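Rirnirari Remote Demonstration Project
Progress Report to the Plesstead Fund
Reporting period ending May

Submitted by Orvokki Kokkonen, Project Lead

1. Status

The project remains on schedule and within the approved budget. Work in this period centered on recording demonstrations in simulation, in which an operator guides a two-finger gripper through a household sorting task by remote control. The recordings are then used to train the control software. Hand-guided teaching on the physical arm continues at the Clilletti workshop on a smaller scale.

2. Demonstrations recorded

The total number of accepted demonstrations now stands at 2,085. The grant agreement set a minimum of 300 for each of 5 task groups, and all five groups have passed that mark. Rejected recordings are kept separately and are not included in the total. Most rejections came from operators closing the fingers too early, or from a lost connection between the hand controller and the simulator.

Operators now complete 10 practice runs before their recordings are accepted. The requirement was introduced midway through the period at the suggestion of our partner, D'Amico, and the share of rejected recordings has fallen in each month that followed.

3. Simulated rooms

The simulated rooms have been rebuilt with more varied walls, floors and objects. In the earlier version every room had plain gray surfaces, and software trained on those recordings did poorly when the background changed. Tiled rooms were added first, with tiles of different sizes and colors.
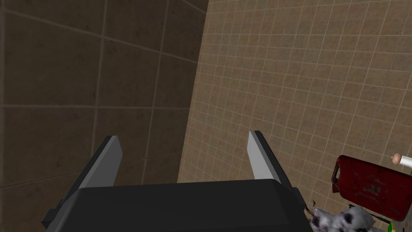 The view supplied to the operator comes from behind and above the gripper, so that both fingers stay in sight during the approach. Operators had asked for this. It does have a cost: objects low and to the side, such as the red container in the tiled room, can fall partly outside the view, and the operator must turn the gripper to find them again. A second, wider view is being tested and will be offered as an option in the next period.

4. Matters for the Fund's attention

Delivery of the second hand controller is late. The supplier has given a new date, and the delay does not affect any milestone - the existing unit is shared between two shifts in the meantime.

We request approval to move the unspent travel allowance to operator hours. The amount is set out in the attached budget sheet.

5. Next period

Work will turn to tasks that need a change of grip partway through. Trials on the physical arm, using software trained on the simulated recordings, will begin once the safety review at Clilletti is complete.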